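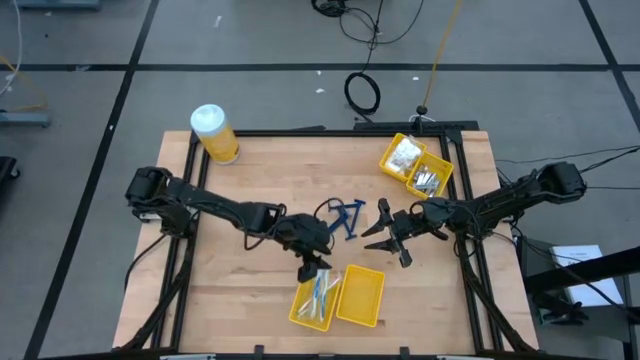

It will take the toothbrushes first and then our chairs, my sister said on the phone, and I did not argue.

Stories > Short fiction > Work

At Leka we were 7 women on the packing line. In spring the arms came, and 2 of us stayed to fill the yellow baskets.

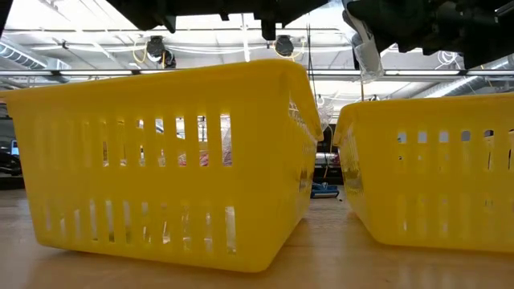 Words: Jendia Writing Circle | December

I am 55. My hands still wake at 6 and want to sort. Now I mostly watch, and I write in the book when an arm stops. Yesterday it stopped for a long time, and I did the packets myself, slowly, until the foreman came back.

This site uses cookies. Accept | Settings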